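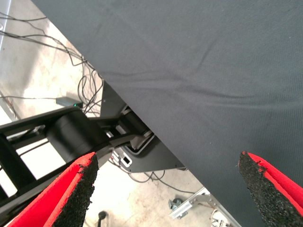 A dark grey cloth for the workshop floor.

I do my fiddly gear jobs on the floor, and the best thing I ever bought for it was a big sheet of dark grey cloth. Silver bits show up beautifully on it, and a dropped pin won't roll off under the shelves (I lost one for almost 36 days once!). Shake it out well first. 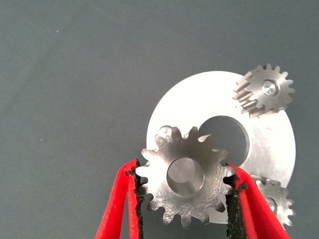 Gear and disc, both metal.

Have a good look at the teeth before you fit anything. I run a fingernail round each one, then wipe the bore with a dry rag.

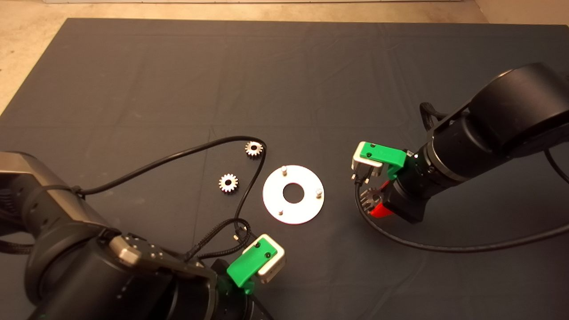
WORKSHOP TIPS: Small Parts

Lay the disc flat with its pins pointing up and keep the gears beside it, well within reach. I used to pile everything in a jam jar and what a faff that was – Kartini still teases me.

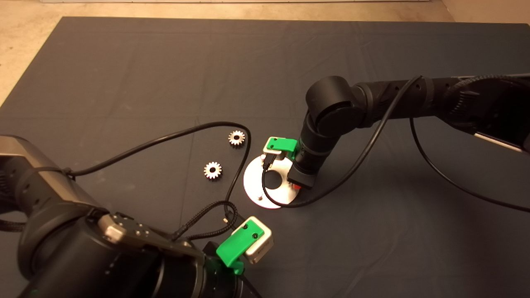

Photo: Botond Farkas

Creases in the cloth don't bother me much, but if yours has been folded since September give it a quick iron. A dab of grease on each pin, gears on, and turn them slowly by hand. If it feels gritty, take them off and wipe again.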